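トラソン地域衣装保存事業 中間報告
2018/05/27
報告者 レヌツァ・コマン(Lenuța Coman)

いつも温かく見守ってくださり、ありがとうございます。前回お便りを差し上げてからずいぶん間があいてしまいましたが、おかげさまで作業は元気に進んでおります。

1 聞き取りと台帳

台帳に載った衣装と小物は、今期で1,889点になりました。帯だけの包みや片方しかない袖も一点と数えておりますので、そのままの数が箪笥の中身というわけではないのですが、それでも一覧を印刷して机に置いたときは、皆でしばらく眺めてしまいました。 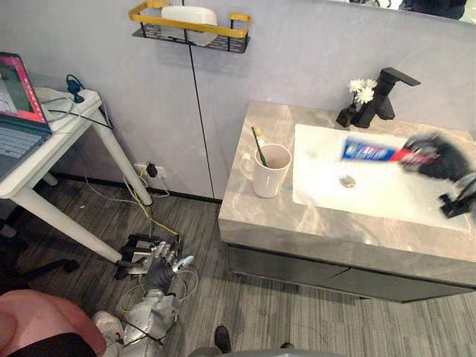
聞き取りは20軒のお宅に伺いました。お茶をいただいているうちに話が婚礼の晩のことになり、それから羊の値段のことになり、肝心の刺繍の話は帰り際の玄関先で、ということもしばしばです(その玄関先の話がまた面白いのです!)。録音の書き起こしは予定より遅れておりまして、方言の確認を終えていないものが7軒分残っています。

2 保管箱と防虫

レコウ社の中性紙箱に詰め替える作業は、毛織物の分まで済みました。麻のブラウスは糊の残り具合がまちまちで、折り目に当てる薄紙の厚さを2種類に分けることにいたしました。紙代は少し増えますが、送料を抑えられたので予算の枠内に収まっています。虫干しは夏の前にもう一度行います。 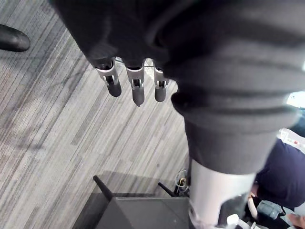

3 撮影と色の記録

いちばん手こずっているのが、黒い外套の色の記録です。赤や緑の刺繍は色見本を隣に置けばおおよそ揃うのですが、同じ黒の毛織でも、染めた家によって茶に寄ったり青に寄ったりいたします。

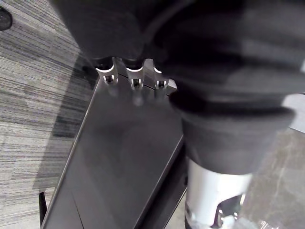
トロレックの照明を入れてから、外套の撮り直しを始めました。明るくしすぎると生地が灰色に浮き、暗くするとひだの形がつぶれます。厚手の布のような黒いものは、上の写真でも丸くふくらんだところが炭色に見え、折れ込んだところは真っ黒に沈んでいますので、台帳の色名はひだの山と谷の両方で取ることに決めました。記入欄を増やした用紙はもう使い始めておりまして、書く手間は増えましたが、後で見比べるのがずっと楽になりました。

4 これからの予定と支出

ウルスの集会所での小さな展示は、10月の開催で話がまとまりました。外套を吊るす台の寸法がまだ決まらず、大工さんのお返事を待っているところです。支出は箱と薄紙、交通費が中心で、明細は別紙に付けました。書き起こしの謝金だけは次期に繰り越したく、ご承認をいただけましたら幸いです。展示の折にはぜひお越しください。お茶を用意してお待ちしております。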